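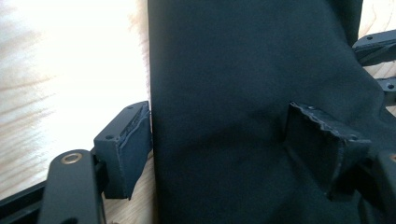
Why do dark clothes get so hot in the sun?

January 6, 2018
By Fionnuala Mac Suibhne

Search the site Enter a word or question Go

Picture the hottest day of the school holidays. You've run down to the oval in a black T-shirt, and your best friend is wearing a white one. Ten minutes later your back feels like a barbecue plate and your friend is still happily bowling to her little brother. Same sun, same park, same sort of shirt! So what is going on?

The answer starts a very long way off, at the sun itself, and it finishes with the tiny particles that make up your clothes. It's one of my favourite bits of science, and you can test it with things you already have at home.

Light is carrying something

Sunlight looks white or a bit yellow to us, but it's really a mixture of all the colours in the rainbow. It also has kinds of light mixed in that our eyes can't see at all, such as infrared and ultraviolet. All of it carries energy. That energy leaves the sun, zooms across space for a bit more than eight minutes and lands on your roof, your dog, your nose and your shirt.

When light lands on something, one of three things can happen to it. It can bounce off, which scientists call reflecting. It can go straight through, the way it does with a window. Or it can be soaked up, and the word for that is absorbing.

A red apple looks red because its skin bounces red light to your eyes and absorbs most of the other colours. A white shirt bounces back nearly all the colours together. A black shirt absorbs nearly all of them, and hardly any light comes back to your eyes. When you look at something black, you are looking at a place where the light went in and mostly didn't come out again. I still think that's amazing!

Where does the energy go?

Energy never just disappears. When your shirt absorbs light, the energy makes the tiny particles in the cloth jiggle faster. We feel that jiggling as heat. More light soaked up means more jiggling, and more jiggling means a hotter shirt.

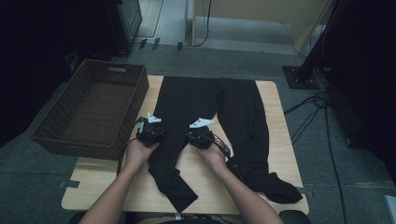 Black trousers. Dark cloth like this absorbs most of the light that lands on it.

The same thing happens all over your town. Black road tar can get hot enough to hurt a dog's paws. Dark car seats can sting the backs of your legs. Some people paint their roofs white or pale grey so that more of the sunlight bounces away and the rooms underneath stay cooler.

So should nobody wear black in summer?

Well, it's a bit more interesting than that. Some people who live in hot deserts wear long, loose, dark robes, and they've been doing it for a very long time. How do they manage?

The trick is the space under the cloth. The dark robe does get hotter on the outside, but there's plenty of room for air to move between the cloth and the skin. Warm air rises and drifts out through the neck and the weave, and cooler air comes in at the bottom. By the time the heat from the cloth might have reached the skin, much of it has been carried away by the breeze. A tight black T-shirt has no space like that, so the heat goes straight to you.

Thickness matters too. A thick cloth can hold the heat in its outer layer, away from your body. A very thin white shirt lets some of the sunlight slip right through to your skin, which is why you can get sunburnt under one. Dark, closely woven cloth is often better at blocking ultraviolet light – so a dark rashie at the beach is a pretty sensible choice, especially as you'll be in and out of the water.

Try it yourself: the ice block race

You will need:
two ice cubes the same size
two saucers
a piece of black cloth and a piece of white cloth (old T-shirts are perfect, and try to find two made of the same stuff)
a sunny spot
a clock

Ask a grown-up which clothes you're allowed to use. Fold each piece the same number of times, so that both are the same thickness. Put one ice cube on each saucer, lay a cloth over each one and set them side by side in full sun. Before you start, write down which one you think will melt first. 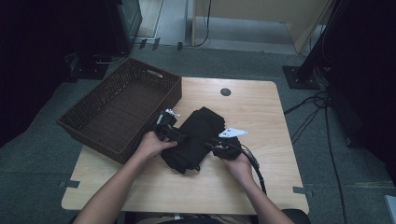
Folding makes layers, and layers trap air.

Peek under both cloths every five minutes and write down what you find. Try not to leave them uncovered for long.

Then do the whole thing again in the shade. What's different this time? If colour only matters when there's sunlight to absorb, what would you expect to see?

Brisa Escobedo's class at Sternby did the race last April on a cloudy morning, and their two ice cubes were so close that the class argued about it all through lunch. They tried again on the next clear day and black won easily. A surprising result is still a result, so write yours down even if it isn't the one you wanted!

Words to know

Absorb: to soak something up.
Reflect: to bounce something back.
Infrared: a kind of light we can't see but can often feel as warmth.
Ultraviolet: a kind of light we can't see that can burn our skin.

Something to puzzle over

Black things are also very good at giving heat away again once the sun goes down. If you left a black bucket and a white bucket of warm water outside overnight, would one be cooler by breakfast? Have a think about which kind of light they'd be giving off, and whether you could see it.

More to explore
Why is the sky blue and the sunset orange?
How do sheep stay cool? by Hermenegildo Magaña
Where do puddles go?
What makes a shadow fuzzy? by Vlasta Atanasov
Why do colours fade on the clothesline?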